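# The Small Things by the Sink

When I moved to Jorkel, the first thing my landlady showed me was the bathroom shelf. It was the width of my hand, and four people had to share it. Before that I never thought that a shelf can be a subject for an argument. In December of that year we had one which lasted the whole evening.

I have been writing about homes for this magazine for three years, and readers send me more letters about bathrooms than about kitchens. They do not ask about tiles. They ask where to put the things. One reader from Somboon wrote that her family keeps 45 objects around one small sink, and she wanted to know if this is normal. I believe it is normal. I also believe she could live well with fewer.

In the old apartment houses of Somboon, the sink was often in the corridor. Every person carried a cup, a brush and a towel from the bedroom and carried them back again. Older residents told me they did not like it, especially in winter, but the sink was always clean. When the private bathroom came, people stopped carrying, and the objects began to stay.

Shops have noticed this, of course. Finano, the household store near my tram stop, has a full wall of holders, hooks and trays. I bought one tray there and after one month it was full, so I bought the second. Now I think the tray was the mistake. A free surface invites things to lie down on it.

The best solution I have seen was in Ikurico, in a guesthouse with low ceilings and very thin walls. The owners give each guest one cup. What fits in the cup can stay at the sink, and the rest goes back to the room. I stayed there for two weeks and in the first days I was a little offended. After that I began to leave my hair things in the suitcase and did not miss them.

At home I tried the same rule. I put everything on a table first, because on a table you see each thing separately and it is harder to lie to yourself. I found two combs with missing teeth and a soap which I was saving for visitors. The soap had already lost its smell. The toothpaste and the cup were the only things about which I did not need to think.

My shelf is still narrow. On most mornings there is place on it for my glasses, and I can find them without turning on the light.

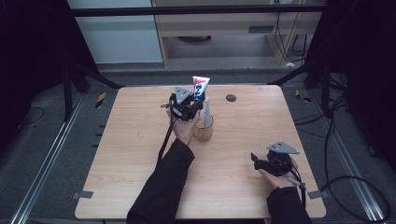
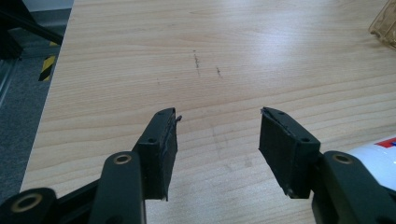

*First picture: toothpaste and a clear glass cup. Second picture: the pale grain of a wooden tabletop.*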